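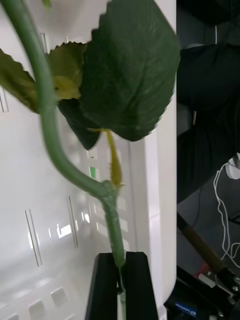 I came to indoor cucumbers the way a lot of people come to sourdough, which is to say by accident and then all at once. A neighbor handed me a spare Climon seedling one Monday in a paper cup, and by September I had vines running up strings in what used to be the guest room. What hooked me was the stems! I'd always figured a plant was mostly leaves, but get your nose right up to one and the stem is where things are going on: smooth up high, fuzzy with fine hairs farther down, and a knobby node where a side shoot branches off. That node is where all my decisions get made now (and most of my mistakes).

The big question is whether to pinch. My grower's handbook, a battered thing put out by Andholm, spends 9 pages on side shoots and still leaves you to make up your own mind. I take off the low ones while they're small enough to snap with a thumbnail, then let a few go once the vine has some height on it. My first year I couldn't bear to remove anything, and I ended up with a hedge. A lovely hedge, mind you, with two cucumbers in it.

Leaves I'm softer about. If one is dark and glossy, it stays, even if it's blocking my view of everything behind it. The pale, yellowish ones make me nervous, so I feed a little more and wait a week before I do anything rash.

Last season I picked 104 cucumbers, mostly Climon with a row of Velleck along the window. The Velleck are shorter and a bit bumpy, and they make a terrific pickle. This year the count is at 167 and the vines are still going, so I've been leaving bags on porches after dark like some kind of vegetable burglar in reverse.

I've got a packet of Horobets seed waiting for the next round. The packet says to give them plenty of room, and I'm already eyeing the hallway.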